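Compañía Grajales. Informe de seguimiento del proyecto Plesora
Segundo periodo de ejecución
Destinatario: Programa de Apoyo a las Artes del Movimiento, Fundación Stumomach
Responsable del informe: Eusebio Montoya, dirección de producción

1. Estado general

El espectáculo Plesora (circo contemporáneo, cinco intérpretes, 70 minutos sin intermedio) se encuentra en fase de montaje técnico. De los cuatro cuadros previstos en la memoria inicial, tres están cerrados en coreografía y música. El cuarto, de mástil chino y báscula, tiene fijada la secuencia de entradas, pero no la transición hacia el final. La duración del conjunto en el último pase corrido fue de 76 minutos, seis por encima de lo comprometido. El recorte se aplicará en los cuadros primero y tercero.

El estreno se mantiene en septiembre. No se solicita prórroga.

2. Creación y ensayos

Durante el periodo se han completado 156 horas de ensayo con elenco íntegro. A ellas se añaden las sesiones individuales de aéreos, que se registran aparte por correr a cargo de la partida de formación. La baja temporal de una intérprete de cuerda lisa obligó a reordenar el plan de trabajo: se adelantó el cuadro de suelo y se pospuso el de telas. La intérprete se ha reincorporado con carga progresiva y su número conserva la estructura original, salvo la caída doble, que pasa a simple.

La partitura está entregada en su totalidad. Se interpreta en directo con percusión y acordeón; las bases electrónicas se disparan desde el control de sonido. Queda pendiente el ajuste de dos entradas del cuadro segundo, donde el músico no tiene línea de visión con la portora y depende de una señal luminosa todavía sin instalar. 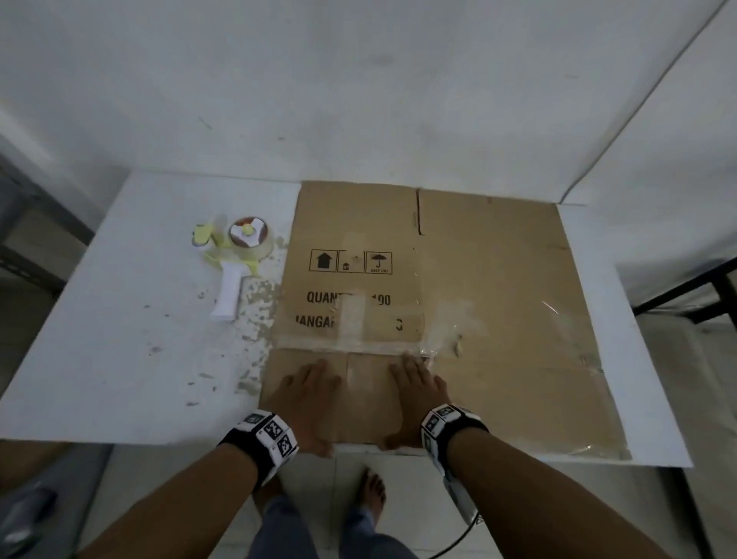 Escenografía y equipamiento

La estructura autoportante se recibió del taller Grokia con tres semanas de retraso respecto al calendario. La revisión en recepción detectó una desalineación en dos de los pies regulables, corregida por el propio taller sin coste. El certificado de montaje está emitido; falta el de los puntos de anclaje secundarios, necesario para los recintos sin parrilla propia.

El suelo de danza se ha sustituido por uno de mayor espesor. El anterior se desplazaba en las recepciones de báscula. El cambio aumenta el peso de la carga, que sigue dentro del límite del vehículo contratado para la gira.

Vestuario: entregado el juego principal. El juego de reposición se ha reducido a las prendas sometidas a mayor desgaste (mallas de cuerda y camisas de portes), con el fin de compensar la desviación descrita en el apartado de presupuesto.

Iluminación: el diseño, firmado por Rosalinda Lagman, se ha adaptado a una versión de gira con menor número de aparatos. Las dos versiones comparten la misma lista de memorias. La versión reducida se probará en la residencia técnica.

Ejecución presupuestaria

El gasto ejecutado asciende a casi el 70 % de la ayuda concedida. La única desviación relevante corresponde a transporte de estructura: 725 euros sobre lo presupuestado, por un segundo porte asociado a la corrección de los pies regulables que el taller no asumió. Se propone compensarla íntegramente con cargo a vestuario de reposición, sin alterar el total. Las facturas se adjuntan en el anexo B, numeradas según el cuadro de partidas aprobado.

La partida de derechos musicales permanece sin ejecutar. El contrato está firmado y el pago vence con la primera función.

Difusión y exhibición

Hay tres plazas confirmadas tras el estreno y dos en negociación. Una de las dos exige aforo en disposición circular, lo que requiere revisar la orientación del cuadro tercero, concebido a la italiana. La compañía enviará al recinto una propuesta de planta antes de aceptar.

Incidencias abiertas

Certificado de anclajes secundarios: solicitado, sin fecha de emisión.
Señal luminosa del cuadro segundo: material adquirido, instalación prevista en la residencia técnica.
Seguro de gira: póliza vigente para ensayos y estreno; pendiente la extensión a las funciones posteriores.

Próximo periodo

Residencia técnica de diez días, dos pases con público invitado y cierre de la ficha técnica definitiva. El siguiente informe incluirá la liquidación de la partida de escenografía y el calendario de funciones contratado.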